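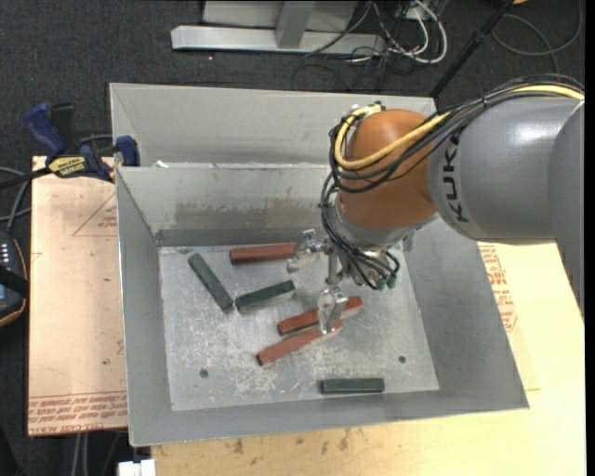

The meter came in a padded envelope from Plosen, with a carrying strap and a booklet in three languages. She read the English part twice at the kitchen table and then switched it on.

It showed 4. She wrote that down.

She had not slept through a night since November. The doctor in Kollholm had asked about coffee, and then about her marriage, and had given her a leaflet. It was her sister who said to check the bedroom.

She began with the microwave, to see what a big number looked like. At arm's length, with a cup of water going around inside, it read 3,459. She stepped back to the door and it read 142. The cordless phone in the hall gave 188 with the handset sitting in its cradle and no one talking on it. She unplugged it and the number fell.

"What if somebody calls?" her husband asked.

"They can call your cell."

"My cell's worse, isn't it?"

She held the meter over his shirt pocket. It clicked like a card in bicycle spokes. He took the phone out, looked at it, and put it on top of the refrigerator.

In the bedroom she went along the walls slowly, the way the booklet said. The lamp was fine. The clock radio was fine once it was a few feet off. At the head of the bed, on her side, the clicking started up again and stayed. There was nothing there but wallpaper.

She knocked next door. The man from the Zornov building office had moved in last fall, and he was pleasant about it. He let her look. His router sat on a shelf against the shared wall, level with her pillow, with a Hlongwane sticker on it and a green light.

"I could move it," he said. "I don't know if the cord reaches."

It reached as far as the window. She went home and took the reading again and wrote it under the others.

That night they left the phone on the refrigerator and the hall phone unplugged. Her husband was asleep in minutes. She lay on her back and listened to the pipes — to a car going down the hill, to him breathing. Sometime after two she got up, took the meter from the drawer, and carried it to the other side of the bed.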